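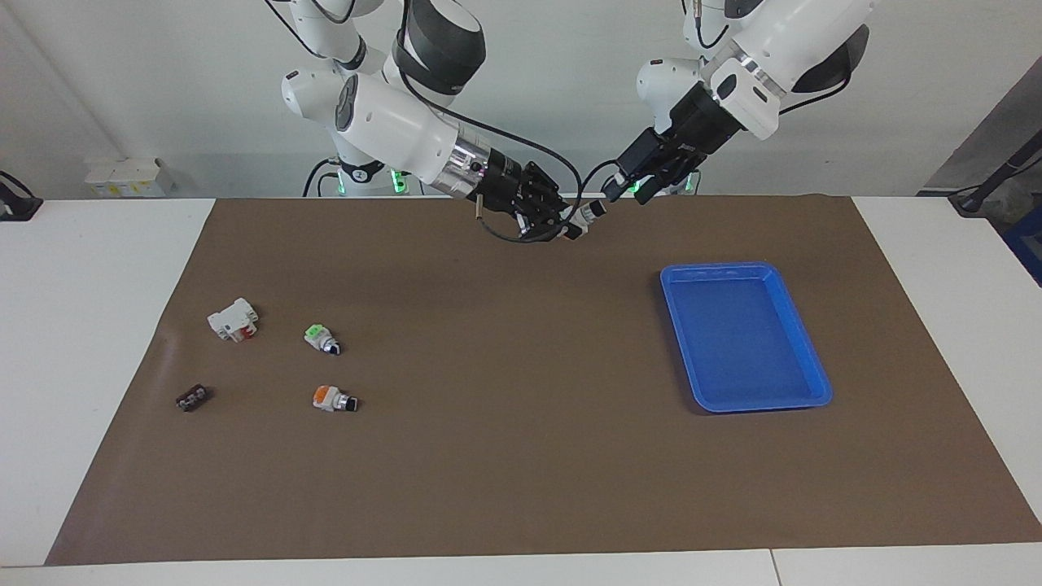
Chapter 7
Two Arms, One Table

Every robotics class reaches the week when somebody asks why there are two arms if we only ever use one. It usually comes from the back row, and it's a fair question. Up to now you have picked things up with one arm and put them down with the same arm, and you have learned to be grateful when they stayed where you put them. In this chapter the second arm joins in. Your success rate will go down before it goes up. Please budget for this emotionally.

The work here is built around a sorting and handover project called Hakell, which students at our college have been doing, redoing and complaining about since the first edition of these notes. The task sounds like nothing. A handful of small electrical parts lies on a brown mat: push-button switches with coloured caps, a terminal block, the sort of thing you would find inside any control panel. The arms have to get the parts into a blue tray. A four-year-old could do it and would ask for a snack afterward.

The catch is that each arm works its own side of the mat. The parts start on one side and the tray sits on the other, so somewhere in the middle a part has to change hands. That moment, when two grippers are both interested in the same small object, is where most of this chapter lives.

7.1 What went wrong for Karabo and Mwende

We'll begin with a real attempt, because the polished ones teach you very little. Karabo Hendricks and Mwende Mwaipopo were the first pair in their year to try the handover, and they kept an excellent logbook, mostly out of spite. Their first full session was 84 tries. Three worked.

Their plan was sensible on paper. The right arm would pick up a switch, carry it to a meeting point above the mat and wait. The left arm would come in, close its fingers and signal that it was ready. Then the right arm would let go. Mwende wrote the first half of the program and Karabo wrote the second, and each tested their own half carefully and found it perfect.

The trouble was the word "closed". To Mwende's program, a gripper was closed when it had been told to close. To Karabo's, it was closed when the fingers had stopped moving. Between those two ideas there is a gap of a fraction of a second, and a good many switches fell through it. The logbook entry reads: "Right let go. Left was still thinking about it. Part under table."

You'll meet this problem again, in this book and out of it. Two programs can each be correct and still disagree about what a word means. Before you write any code for the Hakell task, sit down with your partner and agree, in writing, on what each of the following means:

- ready
- holding
- released
- finished

It will feel silly. Karabo and Mwende did it after try 76 of their second session and said it took them less time than finding the last switch.

7.2 Where should the arms meet?

Most pairs choose the exact middle of the mat, because it looks fair. The arms don't care about fairness. A joint near the end of its range moves awkwardly, and an arm stretched right out has few ways left to turn its wrist. Try several meeting points and write down how each arm is folded when it gets there.

Height matters too. Meet too high and a dropped part bounces a long way. Meet too low and the grippers crowd the mat, and then your instructor, Ms. Ekpo in our case, reaches for the stop button with a sigh you will come to recognize.

Then there's the matter of fingers. If the first gripper takes hold of a switch around its whole body, the second has nothing left to grab. Decide at the pickup which end you are saving for your partner. Johannes Coetzee's team called this "leaving a handle", and the name has stuck, though the team's program did not survive the term.

Before you start

You should have finished the single-arm exercises in Chapter 6. If you skipped the one on wrist angles, go back to it now. We can tell.

Exercise 7.1 asks you to do the handover by hand. Sit across from your partner, use only your thumb and one finger each, and pass a push-button switch back and forth without talking. Write down every signal you noticed yourselves using. Atieno Mollel's list filled a page and included "she raised her eyebrows". Your arms have no eyebrows, so you will need to decide what replaces them.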